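Matlala Residence Services
Household Care Guides: Folding a Quilted Winter Jacket for Storage
Prepared by Lizelle Coetzee. Revised 2025-09-18.

Residents are asked to store heavy outerwear folded when the hall closets are full. A bed is the most suitable surface, as most tables in the rooms are too narrow. Empty all pockets first and confirm that the jacket is completely dry.

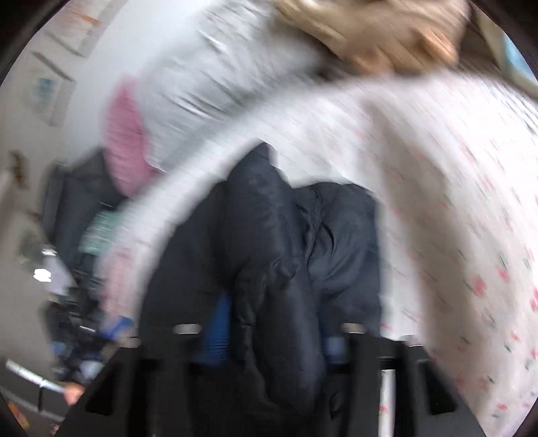

Padded garments hold air and should be opened out before any fold is made. Take the jacket by the shoulders and shake it twice. A jacket dropped in a heap, with the filling bunched into long rolls and a peak of fabric standing up, will not fold evenly. Pull each sleeve free and smooth the body from the collar downward. Work with flat hands — fingertips can snag the stitching.
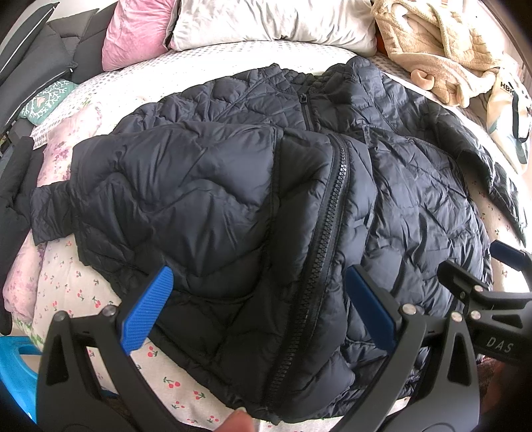

Step 2: Zipper and Sleeves

Locate the main zipper before folding. On a black jacket with wavy quilting the seams are easily confused with the opening, so follow the teeth by touch. Close the zipper fully and lay the front upward. Bring in any sleeve that hangs over the side of the bed, then cross both sleeves over the chest.

Step 3: Folding

Fold each side to the center and roll from the hem toward the collar, pressing out air slowly. Place the roll in a cotton bag and label it with your room number. Bags are collected until the end of November. Questions may be directed to Pieter Ngcobo at extension 491.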